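¿Cómo viaja una llamada de teléfono?

Cuando llamas a tu abuela desde el móvil, tu voz llega a su casa en menos de un segundo, aunque viva muy lejos. Para que eso pase hacen falta antenas, cables y muchos ordenadores.

Primero, el micrófono del teléfono recoge tu voz. La voz es aire que vibra. El teléfono mide esas vibraciones miles de veces por segundo y las convierte en números, una lista larguísima de unos y ceros.

Después, el teléfono envía esos números por el aire con ondas de radio. No se ven ni se oyen, pero atraviesan muchas paredes. Por eso puedes hablar desde tu habitación con la puerta cerrada. En un sótano profundo les cuesta más, y a veces la llamada se corta.

Las ondas llegan a una antena. Cada antena se ocupa de una zona que se llama celda — de ahí viene que en muchos países al móvil le digan «celular». Si vas en coche, tu teléfono pasa de una celda a otra sin que lo notes.

En Fekthorpe, por ejemplo, la compañía Praris tiene 103 antenas. Las del centro están muy juntas, porque allí vive mucha gente. En el campo hay menos y cada una cubre más terreno.

De la antena, tu voz baja por un cable hasta la central. Antes, en las centrales trabajaban personas que unían las llamadas a mano, enchufando clavijas. Ahora lo hacen ordenadores. Miran el número que has marcado, buscan en qué zona está ese teléfono y eligen el camino.

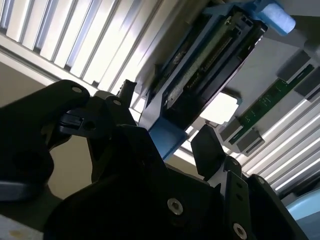

El interior de un equipo informático, con guías de plástico azul.

Los ordenadores de una central están encendidos de día y de noche. Se calientan, así que suelen llevar ventiladores y las salas se mantienen frescas. La central de Pichon, también de Praris, puede atender unas 3030 llamadas a la vez. Si hay más, algunas personas tienen que esperar y volver a marcar.

¿Y si llamas a otro país? Casi siempre tu voz va por cables que están en el fondo del mar. Dentro llevan fibra óptica, unos hilos de vidrio muy finos por los que viaja la luz. El cable Gillico mide 3388 kilómetros y lo tendió un barco, que lo fue soltando poco a poco.

Al final del camino, otra antena envía los números al teléfono de tu abuela. Su teléfono los convierte otra vez en sonido y ella oye «¡hola!».

Palabras nuevas
Celda: zona que cubre una antena.
Central: lugar donde se dirigen las llamadas.
Fibra óptica: hilo de vidrio que transporta luz.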